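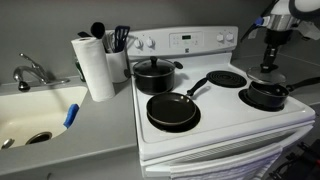 Ivbridge, August

Lids again. The question on the Esteo list is still whether an arm can do the dull part of cooking, the covering and uncovering, with a person in the next room. My answer this week is sometimes.

Glass lid on the small saucepan, front right burner. Nonstick pans, burners off for all of these. Started from run 1342 with the Zaugg fingers and the old grip force. 50 tries, 10 misses. 6 of the misses were the knob turning in the fingers, so the lid came down crooked and sat on the rim. The rest were bad approaches where the fingers closed too high.
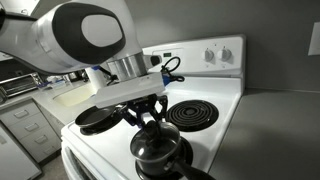
Dropping the approach a little lower before closing helps with the high grabs. It does nothing for the turning. Want to try softer pads, and if those slip too, go back to the Skikasura planner, which was slower but kept the lid level.

Compared with a person this is still poor. I can put a lid on while looking at something else. The arm needs a long pause over the pan first, and it can't tell a seated lid from one that is nearly seated. I wouldn't leave it with a pot of rice yet.

To do Wednesday: pads, then the same set with the frying pan moved to the back.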